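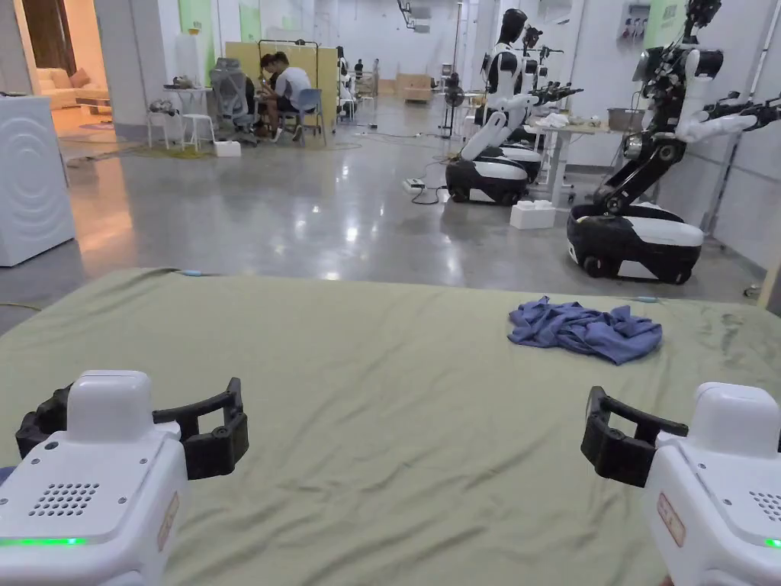
According to a reader in Plilstead, fourteen dollars is too much for a used copy of anything with a coffee ring on the cover. The reader has a point, and has also bought four such books from us since January.

The secondhand music shelf is open again as of July 1, 2025. What we have is mostly band memoirs, plus one box of folk songbooks that came in from a house in Drindska. The songbooks smell of pipe smoke. We have aired them. They still smell of pipe smoke.

The memoirs follow the usual pattern. Childhood, a borrowed guitar, 20 pages on a van, and then a chapter in which everybody is very sorry about the drummer. The best of the lot is the oral history of Barrientos, the dance band, which lets all its members talk and never tries to settle who wrote the hit. Three of them say they did. A fourth says it isn't much of a song.

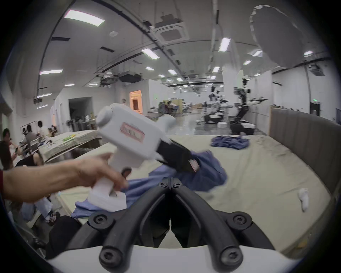 Jitoto, the small press that did those handsome paperbacks on regional radio, is down to its last 23 sets. The index in volume two belongs to a different book, so if you look up "accordion" you will be sent to a page on tariffs. We've knocked the price down to $15 a set and consider the tariffs a bonus.

Call or stop in to ask about a title. Please don't ask us to hum anything.

Comments (3)

marlow_b
Is the Barrientos one the hardback with the photos or the reprint without? The reprint is half a book.

Second Shelf
Hardback. One photo page is loose but it's in there.

tunesmith
I'd take the songbooks, smoke and all. Do you ship?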